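Draining pasta: colander or spider?

ridgeline_45
Tuesday's batch of short pasta came out gummy again. Two liters of water, salted, full boil, drained in a colander and left there while I finished the sauce. Is the rest time the problem or the pasta? Brand is Donetent, if it matters.

mol_fraction
Rest time. Surface starch sets as the steam leaves, and the pieces bond where they touch. Pull it 2 minutes before the package time and finish it in the sauce.

sturkuvum
Disagree in part. Two liters is low for a full package. The water gets starchy and every piece carries a film of it out of the pot.
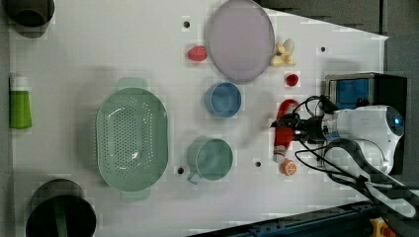 Hole size matters too – small perforations clog with starch and drain slower than slots. I switched to a spider for anything short and kept the colander for potatoes and greens.

mol_fraction
Starchy water is what you want if the sauce is an emulsion. I cook in less water on purpose and see no clumping, provided the pasta never sits.

ridgeline_45
It sat for nearly 8 minutes. Would rinsing fix it?

sturkuvum
For salad, yes. For hot sauce, no. It strips the starch and cools the pasta.

naylor_k
A spider is too slow for a large pot. By the third scoop the rest is overcooked. Colander, shake 3 times, straight into the pan.

ridgeline_45
Will try the early pull first and leave the water volume alone.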